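Household chore automation

Household chore automation is the use of machines to do the everyday work of a home, such as cleaning floors, washing dishes, doing laundry and putting things in their place. Some of these chores have been done partly by machines for a long time. Others, above all those in which cloth must be handled, are still done almost completely by hand. The same division is found in small workshops and in hotel laundries.

Background

The first successful home machines did not move around the home. The washing machine and the dishwasher are closed boxes, and the person brings the work to them. The person also takes it out again, and this second part was for many years not counted as a chore of its own. The robot vacuum cleaner was the first common machine that goes to the work, but it deals with one flat surface and needs no hands.

Industrial robots are older than home robots and much stronger. They do well where each part arrives in the same position and has the same shape. A home offers neither of these conditions.

Chores by difficulty

Writers on the subject usually sort chores by what the machine must know about the object. Hard objects with a fixed shape, for example cups and boxes, are considered the easier group. Food is in the middle. Cloth, bags and cables are the hardest group, as they change their shape each time they are touched.

The Kedton list, a survey of chores often used in teaching, divides housework into 458 small tasks. Of these, 67 are marked as possible for a machine without help in an ordinary home. The list has been criticized for counting very short actions, such as closing a drawer, in the same way as long ones, such as making a bed.

Laundry and folding

Folding is the chore most often used to show progress. A shirt on an empty table, laid flat and with good light, can be folded by several research systems. The task is different when the clothes come in a pile. The machine must find one garment, separate it from the others, find a corner or a shoulder, and only then begin to fold.

In a trial by the company Pallen, 1140 garments were given to a folding machine with 2 arms. Shirts and towels gave the best results. Dark, thin and slippery clothes were the most difficult, because their edges are hard to see and one layer slides over the other. The trial was made in a laboratory, and the company did not give results for private homes.

Beds are a common place to sort and fold clothes, and they are less suitable for a machine than a table. The surface can be soft or uneven, it often has a pattern, and other clothes lie close by. A gripper with two fingers can pinch a fold of smooth black cloth above a bamboo mat, but to pinch is only the start. It is also necessary to know how many layers are held and where the rest of the garment goes.

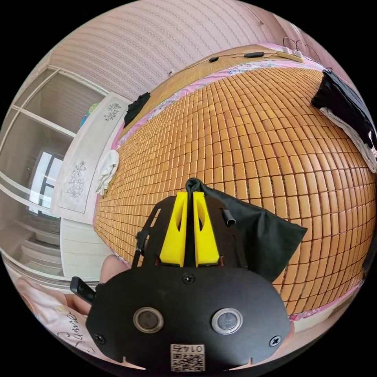 Ngô has argued that the whole question is put in the wrong way, and that a family does not need a machine that folds as a person folds, it needs clothes that can be found in the morning. According to this view, open shelves and hangers would remove half of the problem before any robot is bought. Critics reply that bed sheets and towels would still have to be folded by somebody.

Shop-floor work

In small shops the picture is similar. Moving closed boxes is widely automated - opening them, taking out soft goods and hanging these on a rail is mostly not. The Kavance system, used in clothing stores, carries bins from the storeroom to the sales floor and leaves the unpacking to the staff.

Current state

No machine for general housework is in wide use. Products that are sold today do one chore or a small group of chores, and most of them expect that the room is prepared before they start. Speed is a further limit, as a slow machine can be accepted at night but not while a person waits for the bed to be free.

See also: Domestic robot; Laundry; Robot gripper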